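**Interim report to the Bredetti Fund - Stilludthorpe Community Meals**

December 15, 2022

The grant has now supported two full terms of the lunch program at the Stilludthorpe hall. In the reporting period the program registered 251 residents, against a target of 233. Most live within walking distance of the hall, and a minority are brought in by the Trolano bus service under the arrangement described in our first report.

Spending is in line with the approved budget. The one variance is in heating, where costs rose sharply after the supplier contract ended. We ask the Fund's permission to move $3,000 from the unspent printing line to cover the difference. No other change to the budget is requested.

The kitchen passed its inspection with two minor points, both concerning the labeling of stored food. New labels are in use and the inspector has confirmed that no return visit is needed. Bread and cakes continue to be supplied by the Michalík bakery at a reduced rate - an agreement that runs until March.

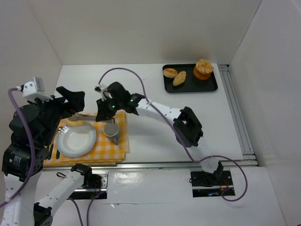

Attendance at the Tuesday sitting remains lower than planned. We intend to move that sitting to a later hour in the new year and will report the effect in our final return. The waiting list for the other sittings is short, and any resident on it is offered a Tuesday place first.

The final report and audited accounts will be submitted by the date set out in the grant agreement.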